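Work > Automation > Threads

Okay, thread time. We've had the arm at Gramden since April and people keep asking me what it's like, so I'm going to try to answer in one go instead of in 5 different group chats.

For anyone new: I'm on the returns bench. Small kitchen stuff and groceries come back, somebody looks at them, somebody decides where they go. For years the somebody was me, Kamala Thevar and whoever we could grab on a Monday.

Now the arm does the pick and place, and we do the deciding. On a good shift it moves 391 items. My own best ever was 462, but I went home that day and couldn't open a jar!

The first change was my wrists. The second was the talking. Kamala and I used to work shoulder to shoulder and gossip the whole day, and now one of us is on the screen and the other is out on the floor. I miss that more than I thought I would.

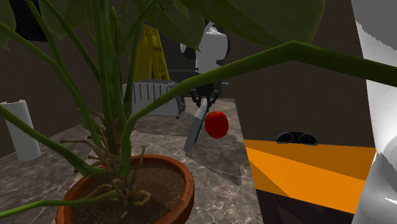 My job title is "cell lead" now, which mostly means I try out layouts in the simulator before anybody moves a real table. I'd never touched a program like that before this spring and I kind of love it (don't tell Ilango, he'll give me more of them). The cluttered ones are my favorites. You get the gripper holding a thin gray and white box-like thing with an apple right beside it, and a huge potted plant up front with stems running all over the view, and you have to think about what's in the way and what only looks like it is. I can spend a whole afternoon on one counter.

The part I'm less cheerful about – Elisa and Saranya got moved to the Troken building when the bench went from four people to two. Same pay, longer bus ride. They were asked, sort of. I don't think a form with one box on it is asking.

I said that in the meeting, too. Ilango wrote it down and we got a second form, with more boxes. Saranya is coming back in the fall to learn the simulator with me, and I've already cleared her half of the desk.

Stuff I'd want if your place is getting one: paid training hours in writing, a say in how fast it runs, and a stop button you can reach from where you really stand. Ours was on the wrong side for two weeks.

Somebody asked if I'd go back to the old bench. For the gossip, yes. For the jars, no way. Okay, lunch is over, more tonight if the bus is slow.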